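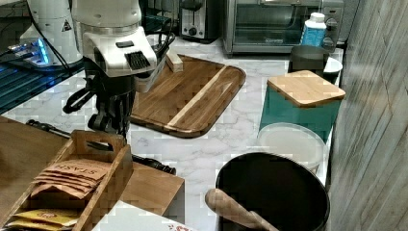 Ticket 348: Brekik loses the saved game when the browser tab is sent to the background

Product: Brekik (board game, web and Android)
Component: save and resume
Reported by: a player on the forum, then four more
Assigned to: Aatos Honkanen
Status: fixed in the test build, waiting on one more check

Original report

I'm partway through a long game of Brekik in the browser on my tablet. If I switch to my email and come back a few minutes later, the board is reset to the first move. The clock is right, the player names are right, but all my moves are gone. Android app on the same tablet is fine. Love the game, by the way, the new colour themes are gorgeous!

First reply, Aatos

Thanks so much for this one, it's a really clear report. Could you tell me how many moves you were into the game, and whether you had "Show move history" turned on? I tried it here with a short game and it came back perfectly, so I suspect length matters.

Reporter

Long game, well past move 40. History was on. I just tried again with it off and the game came back!

Log

9:15 am. Played a game against the computer at the lowest level, history on, and swapped tabs at move 12. Board came back fine.

9:40 am. Same again, but let the computer play itself up to move 60. Swapped tabs, waited five minutes, came back to an empty board. Got it! Very happy to see this fail on my own desk.

10:05 am. Looked at what we write out when the tab goes to sleep. With history on we save a small picture of the board for every move (the little previews in the side panel). Each one is tiny, but they add up, and Hostar, our storage layer, has a limit of 800 KB per game. Past that it refuses the save and we never look at the answer. My fault, I wrote that bit in a hurry when we ported it from Android.

10:30 am. The clock and names live in a separate record, which explains why they survive. The Android app draws the previews fresh each time, so it never gets near the limit.

11:20 am. Changed the web version to do what Android does: save the moves only and redraw the previews when the game is opened. A 60-move game now fits in 5 KB. That is a lovely drop!

11:45 am. Opening a long game is a touch slower the first time while the previews are drawn. I've moved that behind the board so you can play straight away and the panel fills in as it goes. 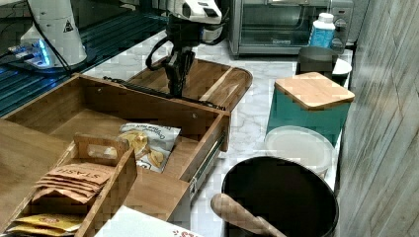
Drawer pulled out on the counter, bag of chips inside.

1:10 pm. Added a proper warning for when a save is refused, whatever the cause. It says "This game could not be saved" and offers to copy the moves as text. Tested by setting the limit very low, and the message showed up in both the light and dark themes.

2:00 pm. Checked old saves. Games stored with previews still open, and they're rewritten in the small format the next time you make a move. Games that were already reset can't be recovered, sorry.

Other games on the same code

Ghauri uses the same save routine but has no history panel, so it was never affected. It gets the new warning anyway. Gusteck does have the panel, and I could make it fail the same way at a higher move count. The same fix is in its test build.

To try it

Open the test build, go to Settings, and check that the line at the bottom says "compact saves". Start a new game with history on, play as far as you like, then leave the tab alone for a while. If anything looks off, please add the move number and your browser to this ticket.

Reporter

Played to move 74 over lunch, swapped tabs the whole time, everything was there when I came back. The panel fills in so fast I barely noticed. Brilliant work!

Aatos

Fantastic, thank you for sticking with it! Still to do before I close this: one run on an older phone with very little free storage.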